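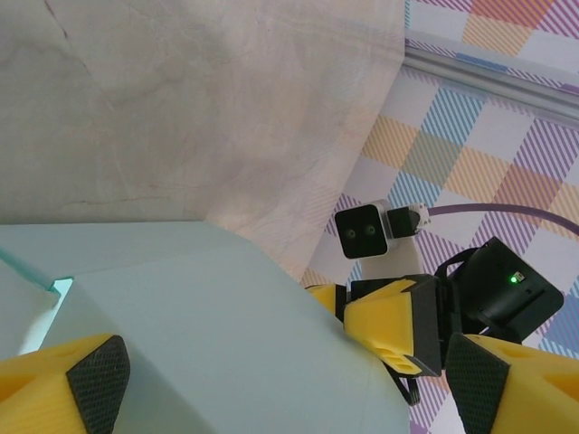

Sourdough starter smells like nail polish remover, do I toss it?
Forum: Home Baking > Bread and Starters

marlowbakes
Okay so I've had this starter going since May and it was doing great, doubling every morning, nice yogurty smell, the whole deal. Then I went to my sister's place in Fovside for 10 days and left it in the fridge. Got home, opened the jar and WOW. Straight up nail polish remover. There's also a layer of gray liquid on top. No fuzz, no pink, no orange. I really don't want to start over (my kids named it Uvum and they will be crushed). Toss or keep?

crumbandcoffee
Keep! It's hungry. The liquid is just hooch. Pour it off, take a spoonful from the middle of the jar, feed it in a clean jar and leave it on the counter. Mine smells like that every time I forget about it and it always comes back after two or three feedings.

tkachuk_rye
Don't pour it off, stir it in. You're throwing away flavor, and you're changing the hydration. I've kept a rye starter for years and have never poured off a drop.

crumbandcoffee
I mean, you can stir it in if you like your bread to fight back, lol. My family won't eat it that sour. And if she's only taking a spoonful to feed, the hydration thing hardly matters.

tkachuk_rye
It matters if you weigh things.

marlowbakes
Ha, okay, I poured off half and stirred in half so you can both be mad at me. Fed it 40 grams starter, 40 flour, 40 water. How warm should it be? My kitchen is pretty chilly, it's an old house and the baking corner is right up against the outside wall.

Iestyn Lloyd
Inside the oven with only the light on works for me. Put a sticky note over the oven controls, please. I lost a starter when my husband preheated for a frozen pizza, jar and all. The smell was something else.

pansandpeels
Seconding the sticky note, been there. Also I'd go heavier on the flour than equal parts. When it's that acidic you want to give it a lot more to eat, so maybe one part starter to five flour and five water. Equal parts will keep it alive but it'll burn through the food by dinnertime and you're back to nail polish.

crumbandcoffee
Agree with pansandpeels on this one. What flour are you using?

marlowbakes
Plain white all-purpose, the store brand. I do have a bag of whole wheat from the mill over in Skimness but I was saving it for actual bread.

tkachuk_rye
Use the whole wheat. Even a spoonful mixed in with the white will wake it up.

dottie_h
I'm going to be the grump here and say it's flour and water, just make a new one. I spent two weeks nursing a sad starter once when I could've had a fresh one going in the same time. My bread was flat as a plate the whole while.

Iestyn Lloyd
Two weeks is a long time, though. A ten-day nap in the fridge shouldn't take more than a few days to fix. I'd only toss it for mold or pink streaks.

dottie_h
Fair. Pink or orange, out it goes, jar contents and all, we agree on that.

marlowbakes
Update! Went with one to five to five, with a big spoonful of the Skimness flour in it, in the oven with the light on (sticky note up, I drew a skull on it). First feeding did almost nothing and I was kind of bummed. Second one got some bubbles. This morning at 6 it had doubled and the smell is back to yogurt with maybe a tiny bit of apple. Going to give it one more feeding before I bake anything.

crumbandcoffee
Yay Uvum!! Glad the kids don't have to hold a funeral.

pansandpeels
Nice. When you do bake, post your recipe, because I'm still looking for a decent sandwich loaf that doesn't go hard in a day.

marlowbakes
Will do. I make one with a little honey and milk, it's soft enough for PB&J. I need to write down the amounts, I've been going by feel.

tkachuk_rye
Weigh them.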